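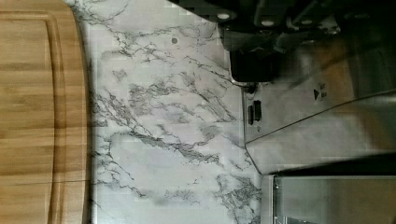
Go on the Sunday and you'll have the place to yourself, a reader wrote to me after my last piece on show kitchens, and the car park at Feltthorpe alone would have put that reader right. I queued for 30 minutes to get into the Zutosholm open day on 9 Aug 2026, behind families who had plainly come for the free ice cream. Fair enough. It was good ice cream.

Zutosholm makes fitted kitchens, and twice a year it opens the works and the showroom to anyone who books. The tour is billed as "from board to breakfast". What we got was a walk along a yellow line, 36 of us in one group, with a guide whose voice gave out somewhere near the spray booth. The machines were off. I had hoped to see a door being made, and instead I saw a stack of finished ones and a short film of the same stack getting taller.

The edging room was better. One of the fitters let us bend the offcuts, and answered a question about swollen plinths without looking at the sales desk first. Steam from the dishwasher, he said, and cheap sealant. I'd have paid to hear him for an hour.

After that it was the showroom, and the prices. The Narnuton range is the dear one and the Chornovol is the one they expect you to buy. I opened and shut drawers in both for a good while and could find no difference in the runners. The salesman told me there was one. He didn't say what.

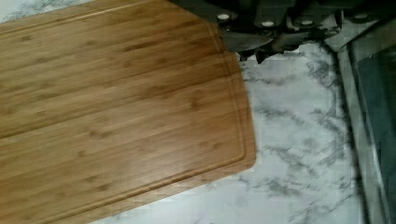
My quarrel with showrooms is that they sell you worktop you will never see again. At home the kettle takes one corner, the toaster another, and the post gets the rest. A bamboo cutting board like this one, groove and all, eats up a fair bit of room before you've peeled a carrot, and yet the brochure measures everything by the bare metre. I asked whether the plans could be drawn with a normal household's clutter on them. I was given a tote bag.

The guarantee deserves a closer read than the leaflet encourages. Hinges are covered for life, but labour for only two years - and it's the labour that costs. The next open day is in April. Book early if you want the edging room, and bring your own questions about sealant.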